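Print this page | E-mail this page

Clerkden Cup and Saucer Set: Set-up and Care Guide
Section 2: Setting out the cups
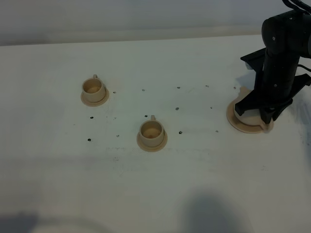

Fig. 2. Cups on their saucers, two with handles to the rear.

2.1 Before you start

Read Section 1 first if the set is new. All parts must be washed once before they are set out. The cups and saucers in a set are the same color, and any cup fits any saucer from the same set. Parts from the older Bekton set have a narrower base and must not be mixed in.

Choose a flat, smooth surface. Keep a strip 120 mm deep free along the front edge of the table.

NOTE: A tablecloth may be used if it lies flat. Do not set the cups out over a seam or fold.

2.2 Placing the saucers

1. Wipe the table and let it dry.
2. Check the underside of each saucer for crumbs or grit.
3. Put the saucers down first, rim side up. Leave at least 40 mm between one rim and the next.
4. Press lightly on opposite sides of each rim. If the saucer rocks, move it or clean the underside again.

The saucers do not have to stand in a straight line. A staggered layout, as in Fig. 2, leaves more space for the hand.

2.3 Placing the cups

1. Hold the cup by the side wall, below the handle.
2. Lower it straight down onto the middle of the saucer. Do not slide it in over the rim.
3. Turn the cup until the handle points to the rear of the table.
4. Look down on the cup. The saucer rim must show all around the base. If it is hidden on one side, lift the cup and set it down again.

CAUTION: Do not lift a cup and saucer together by the cup handle. The two parts are not joined.

NOTE: For left-handed or right-handed serving, turn the handle after the cup is seated. Hold the saucer still with the other hand.

2.4 Filling

Fill only when all cups are seated. Stop 2 cm below the rim. Do not carry a filled cup on its saucer over a step or doorsill; use the Valtonen tray (sold separately).

CAUTION: The side wall gets hot when the cup is filled with a hot drink. Use the handle.

2.5 Clearing away

1. Empty the cups.
2. Lift each cup off its saucer and place it on the tray.
3. Stack the saucers separately, no more than six high.
4. Wash by hand with mild soap. Do not use scouring pads; they leave shiny marks on a matte surface.

Do not stack the cups. The handles catch on the rim of the cup below.

For spare saucers, quote part number 400 when ordering. Storage is covered in Section 3.

Text: Hertta Keskinen. Checked by: Valtteri Pitkänen.

This site uses cookies to remember your language and print settings. Accept | Settings

© Fesulari. All rights reserved. | Contact | Back to top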